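right, kitchen worktop saga, a thread, because three of you asked and I've got 6 mins before the bus

moved to Hillerville in March. old worktop was swollen round the sink, black at the edges, grim. Grevance quoted me 370 just to rip it out. no fitting!

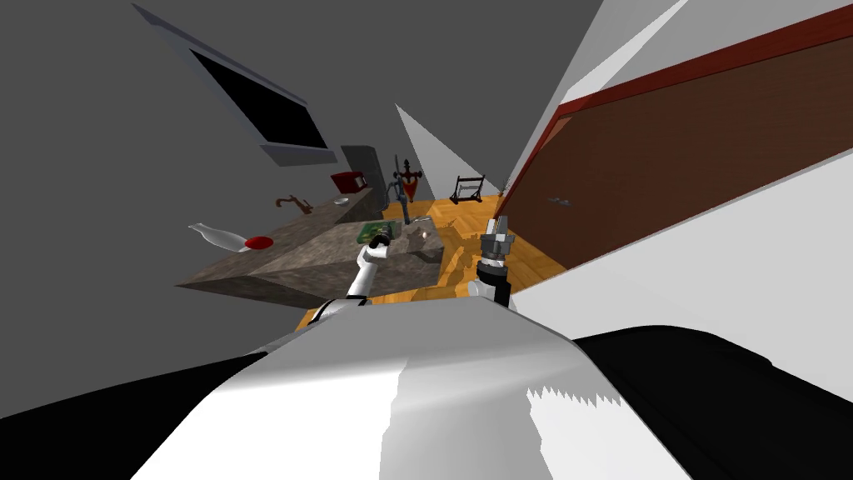

first thing I learnt — measure the wall, then measure it again higher up. mine's out by 30 mm top to bottom. Also settle floor and top together, don't do what I did and choose from two tiny samples. stone counter over wooden parquet, like that one with the green tray on it, is the look I was after and it's a fussy match.

Katia Carbone at Baidoo talked me down from the darkest slab. shows every crumb apparantly

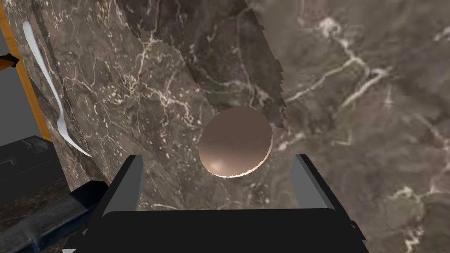
then the wait. 34 days from template to delivery, washing up in the bath the whole time. do NOT let them take the old sink early

sealing: two thin coats, wipe off the extra, leave it overnight. I used the Luredano stuff, smells like a swimming pool but it's fine

tiles next. bus is here, more tonight if teh grout turns up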